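Can a machine clean the bathroom yet? Clostamgate workshop says: getting closer
January 21, 2026

Wiping down a sink takes most people less than a minute, and they're thinking about something else the whole time. For a machine, it's still a pretty good day's work. But after a morning at the Clostamgate workshop, where the household robotics company Stestard tests its ideas, I came away more hopeful than I've been in years.

Stestard has spent the months since September on one narrow question: which everyday chores can a machine finish by itself, start to end, in a room that hasn't been specially arranged for it? The company drew up a list of 40 chores, half from homes and half from stores and small shops. Folding a dish towel is on it. So is putting a spray bottle back where it came from, facing a row of cans on a shelf, emptying a small trash can and straightening a seat cushion.

A chore counts as done only when the machine gets it right in 30 tries without a person stepping in. That's a tough rule, and it's tougher than the one the team started with. The first version asked for ten good tries, and Fitzgerald Crenshaw, who runs the chore program, threw it out after two weeks.

"We were passing things that would drive you crazy at home," Crenshaw said. "If your dishwasher left one plate dirty out of every ten, you'd send it back. So we went to 30, and our lovely green chart turned mostly red overnight."

The chart is still mostly red. Three chores have passed so far: moving cans from a box to a shelf, picking up a dropped cloth, and setting a bottle upright on a flat counter. All three involve something that either keeps its shape or doesn't care what shape it ends up in, and that says a lot about where the field is.

Soft things are the big headache. A cushion gives when you squeeze it, then springs back, and the grip that felt solid a moment ago can slide right off. Quilted covers are worse, Crenshaw said, because the fingers can close on a fold of cloth and leave the padding behind. People feel that happen and adjust without noticing. The machine has to work it out from whatever its sensors tell it, and it often decides everything is fine while the cushion is on its way to the floor.

Sinks bring a different kind of trouble. They're shiny, they're curved, and the useful part is a hollow. A wiping motion that works on a table will skip over the bottom of the bowl and press too hard on the rim. The team's newest control program, called Tang, is meant to fix this by letting the hand follow the surface instead of a path planned ahead of time. I watched recordings of it at work on a basin and found myself cheering a little – it went down one side, across the bottom and up the other with hardly a pause. It also missed the same corner again and again, which the engineers pointed out before I could.

Much of what Tang knows comes from people. Workers go through the chores themselves with a handheld gripper, and the recordings show the software how a person approaches a thing, how fast, and from which side. Stestard has 174 hours of this so far. Crenshaw would like a lot more, and he'd like it to be messier.

"Everybody tidies up before they record," he said. "I keep telling them, leave the cable on the floor. Leave the box there. Your kitchen doesn't look like a showroom and neither does mine."
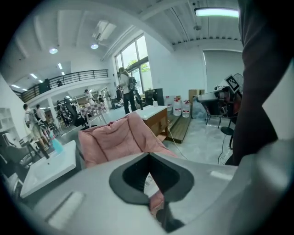
A gripper at work by a pink seat cushion, with a sink basin and spray bottle alongside.

The store half of the list is moving faster. Shelves come in standard heights, packages are mostly boxes and cans, and the same job comes up hundreds of times a day. Drurnon, a small chain of housewares shops, plans to try the can-and-box routine in one of its back rooms this spring. The machine will work next to the regular stock crew, and the crew gets to decide which jobs to hand over. I really like that part of the plan. The people who unload boxes for a living know better than anyone which part of the job is dull and which part needs a sharp eye.

Homes will take longer, and Crenshaw won't give a date. Every bathroom is a different size, towels get left in heaps, and somebody's cat is always asleep on the thing that needs moving. Speed is another problem. Straightening one cushion can take the machine 3 minutes, and a person does it in passing on the way to the couch. He isn't too worried about that. Plenty of people would put up with a slow helper if it worked while they were out, he said, and a person with sore hands or a bad back might not mind the wait at all.

I asked him which chore he most wants to see turn green. He picked the sink right away. It has the wiping, the bottle that has to be moved first and put back after, and the awkward corner. If a machine can manage all of that 30 times in a row, he figures at least six other chores on the list will follow close behind.

The next full round of testing starts next month, with the cushion and the sink both up for another attempt. Stestard says it will post the whole chart when the round is finished, red squares included.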